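Section 6: Getting your Lamska ready for a day on the water

Welcome back! If you've worked through the earlier sections, your Lamska personal watercraft is registered, fuelled and sitting on its trailer, and you're no doubt itching to get it wet. Bear with us a little longer. The steps in this section take a bit of time on the first go, but after a few weekends you'll be doing them while you chat to the person at the next ramp.

6.1 Before you leave home

1. Check that both drain plugs at the stern are screwed in firmly by hand. Don't use pliers, as the threads are plastic and won't forgive you.

2. Lift the seat and have a sniff of the engine bay. If you smell petrol, leave the seat off, keep well away from anything that sparks, and ring your dealer before going any further.

3. Look over the bow strap and both stern straps. Replace any that are frayed, and carry a spare in the car anyway.

4. Pack your Fivura tow line in the front locker. The line is 19 metres long and stows best in loose figure eights – coil it tightly and you'll spend your morning tea break untangling it.
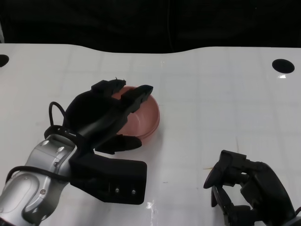 5. Fit the engine cut-off lanyard to the hook inside the glovebox so it can't be left on the kitchen bench. We've all driven back for one at some point.

Note: The front locker is splash resistant only. Phones, keys and sandwiches should go in a dry bag.

6.2 Launching

6. Pull up in the rigging area, well clear of the ramp, and take off the stern straps there. Leave the bow strap and safety chain on until the trailer is at the water's edge.

7. Reverse down slowly until the back third of the hull is afloat, then put the handbrake on, release the bow strap and chain, and ease the craft off while a mate holds the bow line.

8. Clip the lanyard to your life jacket or wrist before you press the start button. The engine won't fire without it.

CAUTION: Never run the engine out of the water for more than 15 seconds without a flushing hose connected. The exhaust relies on water for cooling and will be damaged very quickly.

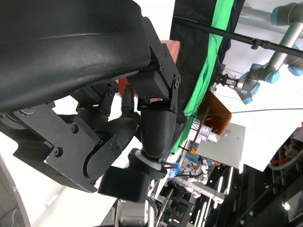 9. Idle out past the last marker, keeping to the posted speed, and let the engine warm up before you open the throttle. New engines should be kept under 70 per cent throttle until the running-in period is finished.

6.3 Riding in a group

Touring with other riders is a lovely way to find new spots, and Tihomir Ionescu, who leads the Brastholm rides, asks us to pass on his favourite bit of advice: agree on your hand signals in the car park, while everyone can still hear each other. Keep a generous gap, look behind you before every turn, and let the slowest rider set the pace.

Note: For spare lanyards, quote part number 209 to any Marwat service counter. Rinsing and flushing are covered in Section 7.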